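Preguntas frecuentes - cesta de fruta a domicilio Pilletti

¿Cuándo repartís?
Los jueves. Sale todo de la nave de Plorkberg a primera hora y a las 11 ya solemos estar por el centro de Lallville. Si no hay nadie se deja en el portal o con un vecino, lo que pongas en las notas.

¿Hasta cuándo puedo cambiar el pedido?
Hasta 3 días antes. Después ya está comprado, no se puede. Por teléfono tampoco.

¿Puedo elegir la fruta?
En la cesta pequeña no. En la grande sí, dos cambios. Manzana por pera, granada por caqui, cosas asi. Aguacate no entra en los cambios, va aparte.

¿Las granadas van en la nevera?
Enteras aguantan bien fuera unos días, en sitio fresco y sin sol. Si hace calor en casa, al cajón de abajo. Ya desgranada siempre nevera, en tarro cerrado, y comérsela pronto.

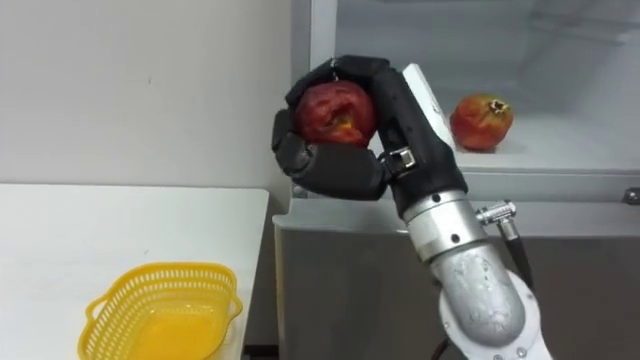

Los plátanos en cambio fuera, siempre. Se ponen negros con el frío - por dentro están bien, pero luego nos llegan las quejas.

¿Cómo sé si una granada está buena?
Por el peso. Si pesa para su tamaño, tiene zumo. La piel un poco seca o con marcas no importa. Blanda o con moho, foto y os la abonamos.

¿Cuánto pesa cada cesta?
La pequeña 2000 gramos. La bolsita de fruta para niños, 900. La grande depende de la temporada, mirad la ficha.

¿Hay cestas en julio?
Sí, pero sin cítricos ni granada. Melón, melocotón, ciruela y lo que haya.

¿Qué hago con las cajas?
Devolverlas el dia del siguiente reparto, plegadas. Las de cartón muy mojadas al reciclaje directamente.

¿Se puede recoger en tienda?
En Geraghty, en el mostrador del fondo. Solo el mismo día del reparto, por la tarde. Traer el número de pedido - sin número tardamos muchisimo en encontrarlo.

¿Y si me voy de vacaciones?
Botón "pausar" en tu cuenta. No hace falta escribirnos.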